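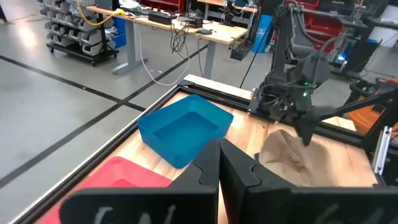 How many demonstrations does a two-arm policy need before a second view is worth adding? In our tests the second view helped from the smallest training set onward, and the gain shrank as the set grew.

**Figure 2.** View from the left wrist camera in the cloth task. The right gripper is on the cloth; the blue and red trays are on the same table.

### 4.2 Effect of the left wrist view

We trained each policy on the Skevcombe cloth set, once with the right wrist view only and once with both wrist views. All other settings follow Section 3. Each policy was run with 9 start positions of the cloth, and every start was repeated 3 times.

With one view, most failures came at the first grasp. The right gripper closed on a single fold and lost it during the lift. As Figure 2 shows, the left camera can see where the right fingers touch the cloth, a region that the right arm's own fingers often block. Adding this view removed most of the early drops but did little for the final placement, where the Trenora baseline still did better.

Training with both views took around 6 hours longer on the same machine. We did not tune the image size for either case.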